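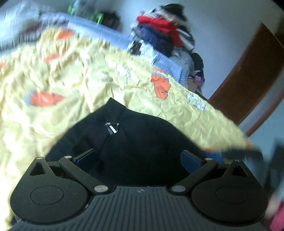 Work & Technology | Textbooks | Read a chapter

Chapter 3
When the Job Changes Shape

Most people who meet automation at work do not lose their job on a Friday and see a machine in their place the next week. Their tasks are divided up again. Some go to a machine, some stay where they were, and a few new ones appear that had no name before. Clothing is a good place to study this, as cloth has long been hard for machines to handle. A black garment lying on a creased sheet has no fixed edges for a machine to measure from, and the gripper's two fingers, with their dark blue pads, have to close on something that folds and slides. A person sorting clothes finds the collar and the label by habit and seldom thinks about it.

This chapter follows one employer, Rovmont, which sorts and folds used clothing at a site in Ralholm. Before the change, 200 people worked there in teams. Each sorter emptied a sack, checked every item for damage, read the label, folded the item and put it on the right pile. A good team could clear 3000 items in a shift. The work was steady, but it was hard on the wrists and shoulders, and new starters often left before the end of August, when the building was at its hottest.

Rovmont then bought folding equipment from a supplier called Given. Checking and label reading stayed with the sorters. Folding moved to the machines. In the first full month a team's best shift reached 3392 items, and managers were pleased. The sorters' views were more mixed. Their arms ached less, but the pace was now set by the line, and the short pause that folding used to give them had gone. Several said they missed talking across the table.

Pay was the next question. The old grades had been built around folding speed. The firm asked Alhassan, a consultancy, to write new ones, and for the first time skill in judging cloth was given its own grade.

As you read, keep these points in mind:

- which tasks moved, and which stayed
- who decided the new pace
- what the workers were asked, and when

Section 3.1 begins with the sorting table as it was before the machines came.

We use cookies to remember your place in the chapter. Accept all | Manage settings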